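Início > Manutenção da madeira > Óleos e ceras

Óleo Panska para madeira de casa, lata de 267 ml

Fabricado por Doucet, oficina de Drondside
Referência: Panska incolor
Disponibilidade: em stock
Página revista em 5 de janeiro de 2026

O Panska é um óleo de acabamento para a madeira que se usa todos os dias: tábuas, caixas, escorredores, suportes, gavetas sem verniz. Penetra na fibra e deixa uma superfície mate, que se pode tocar com a mão sem sentir plástico. Não forma película. Por esta razão também não descasca, e quando a madeira fica seca outra vez basta passar uma camada nova por cima da antiga.

Comecei a vender este óleo na loja de Brindcombe depois de o usar em minha casa durante um inverno inteiro. Antes tínhamos um produto mais brilhante, que muitos clientes gostavam no primeiro mês e depois devolviam com perguntas sobre manchas brancas. Com o Panska as perguntas são outras, quase sempre sobre a quantidade. A resposta é quase sempre a mesma: menos.

Composição

Óleo de linhaça polimerizado, 97%
Cera de abelha, 3%
Sem corantes e sem secantes metálicos

O cheiro é de linhaça e um pouco de mel. Fica na divisão durante a secagem e depois vai embora. Às pessoas que são sensíveis a este cheiro recomendo trabalhar com a janela aberta.

Para que madeiras serve

O faia, o bétula, o pinho e o freixo recebem bem o óleo -- peço desculpa, escrevo sempre estes nomes no masculino, e a minha colega já me corrigiu: a faia e a bétula. O carvalho também aceita, mas escurece mais do que as outras. Na nogueira o efeito é bonito, com o desenho do veio mais fundo.

Em madeira clara o tom passa para um amarelo quente, muito leve. Quem deseja conservar a cor quase branca do pinho novo deve escolher o nosso sabão de madeira, porque todos os óleos de linhaça aquecem a cor, e este não é exceção. Aconselho sempre um teste no lado de baixo ou no interior da peça, e olhar o resultado com luz do dia.

Não serve para madeira envernizada, nem para painéis com revestimento de melamina. O óleo fica em cima, pegajoso, e tem de ser retirado com um pano.

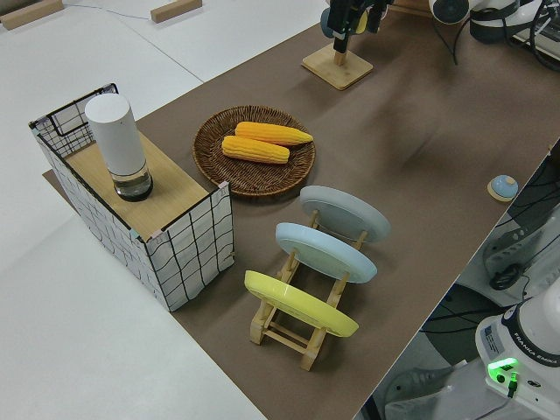
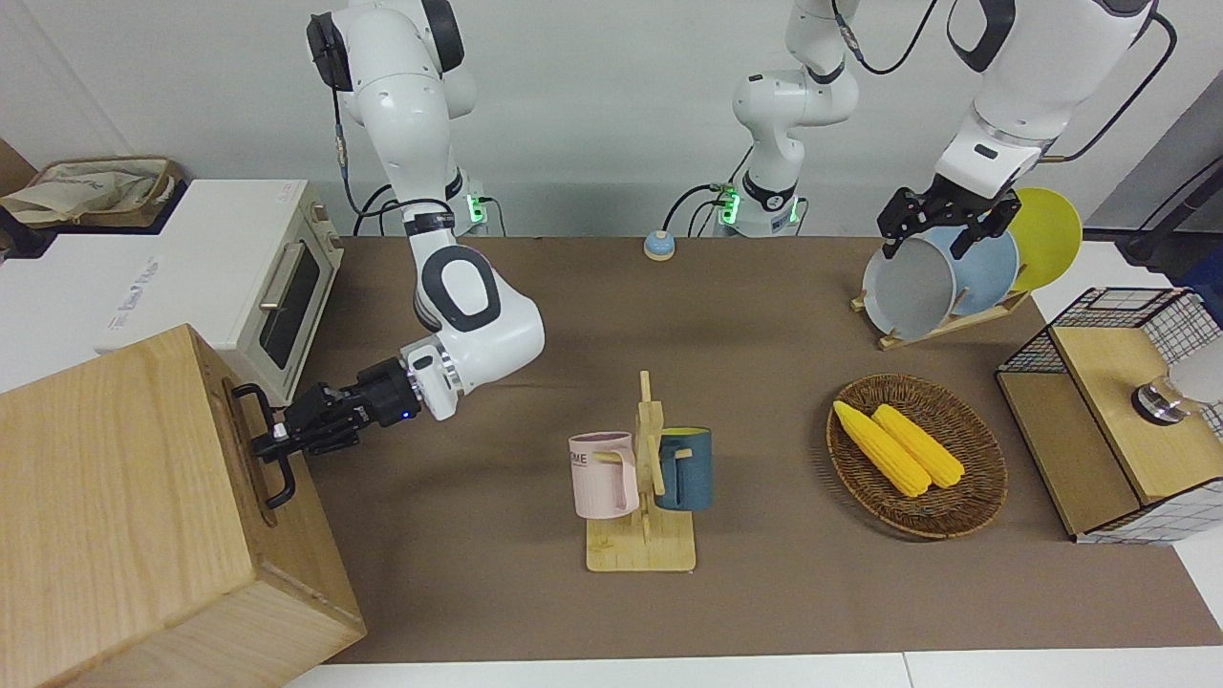 Madeira clara em peças de uso diário: na primeira imagem, a tábua pousada sobre a caixa com tecido de grelha; na segunda, a caixa grande com puxador preto.

Modo de aplicação

A peça deve estar limpa e completamente seca. Se foi lavada, espere até ao dia seguinte. Lixe ligeiramente no sentido do veio, com lixa fina, e retire o pó com um pano de algodão.

Agite a lata e ponha uma pequena quantidade no pano. Espalhe com movimentos longos. Os topos da madeira bebem mais que as faces, e ali pode insistir. Depois de um quarto de hora passe um segundo pano, seco, até que a superfície não brilhe mais. Este passo é o mais importante de todos. O óleo que fica por cima não entra mais tarde, apenas seca mal.

Deixe repousar 8 horas entre as camadas. Para uma caixa ou uma gaveta bastam duas; para uma tábua ou um escorredor, que apanham água, eu faço três.

Se a peça tem puxadores ou dobradiças, é melhor desmontá-los antes. O óleo não estraga o metal, mas acumula-se à volta dos parafusos e faz ali um círculo escuro. Quando não é possível desmontar, uma fita de papel resolve.

Atenção aos panos

Os panos molhados com óleo de linhaça podem aquecer sozinhos e pegar fogo. Não os deixe amarrotados no lixo nem dentro de um balde. Mergulhe-os em água e depois estenda-os abertos, ao ar livre, até ficarem duros. Peço que leia esta parte mesmo que já conheça outros óleos.

Manutenção

Uma camada fina quando a água deixa de fazer gotas na superfície. Numa tábua usada todos os dias isto chega depressa, numa caixa de arrumação pode demorar muito. Para limpar, água morna e um pano bem torcido. A máquina de lavar loiça não é para a madeira oleada, nem para a outra.

Conservação da lata

Feche bem a tampa e guarde num lugar fresco. Se aparecer uma pele por cima do óleo, retire-a com uma espátula; o que está em baixo continua bom. No frio a cera pode separar-se e dar um aspeto turvo -- ponha a lata fechada em água morna e agite.

Perguntas que recebemos

Posso misturar com outra cera? Por cima do óleo seco, sim. Dentro da lata, não.

Existe em lata maior? A Doucet prepara uma lata de oficina, que chegará à loja em maio. O preço ainda não está decidido.

Também se pode usar em cestos? Em fibras entrançadas não recomendo, porque é difícil retirar o excesso entre as voltas.

Entregas e levantamento

Enviamos em caixa de cartão, com a lata na vertical. O levantamento na loja de Brindcombe é gratuito. Se a lata chegar amolgada mas sem perda de óleo, escreva-nos na mesma, com o número da encomenda.

Texto e apoio ao cliente: Soledad Sorensen

Ver também: sabão de madeira Panska, panos de algodão sem pelo, lixa fina em folhas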